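Plilau Home README Data Files Known Faults Changelog Contact

# Plilau bed-clearing set, fault notes

Maintained by Perihan Keskin. Last edited 24 July 2026.

## Read this before you train on it

The set holds 3,211 clips of hand-held gripper work on beds: picking up clothes, folding small pieces, moving soft things out of the way. The project page calls it clean. I was asked to check that, and I don't think the word fits. Thirty-three clips carry a fault serious enough that I would leave them out, and I only went looking for one kind.

## The fault

Partington, the policy trained on version 3, was meant to take hold of cloth by an edge. On our test arm it kept closing on cords instead. In 19 test runs it pulled a drawstring or strap tight and went on pulling until the force limit cut in. The first report from Voston blamed the limit and asked us to raise it. I refused. The limit was the only part of the system doing its job.

My own view is that the labels are at fault. Thin dark cords lying on or next to a garment were given no label of their own, so the grasp point was free to wander on to them. Patterned bedding can't help, though I have no test that shows how much it matters. 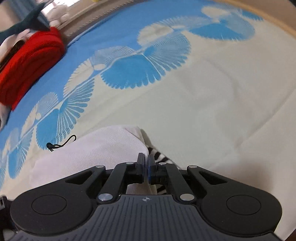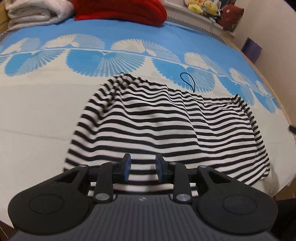 Black cord near the cloth in both, over the blue fans of the sheet.

2 min read

## What to look for

- In the first, the cord has a dark knotted lump at one end and crosses the white ribbed fabric. The label file says "white cloth" and stops there.
- In the second, a loop stands out past the far edge of the striped cloth. The label outline swallows the loop, so the "edge" it teaches is partly cord.
- Stripes make outlines ragged wherever the cloth is rumpled. Check these by eye. The Hovow checker passes them all, and I have stopped trusting a tool that has yet to fail anything.

## Safety

Do not run Partington near a person, or on clothes somebody is wearing. A gripper that hauls on a cord is a strangling risk, and "it stops at the limit" is not an answer I would accept for my own family. Keep the stop button within reach and leave the force limit where it is.

## Status

The 33 clips are listed in `exclude.txt`. Relabelling has been promised for July - I have seen no files yet. If the new labels arrive without a "cord" class, please treat the fault as open, whatever the changelog says.

Reports of the same behaviour on other arms are welcome. Send the run log with them, including the force trace.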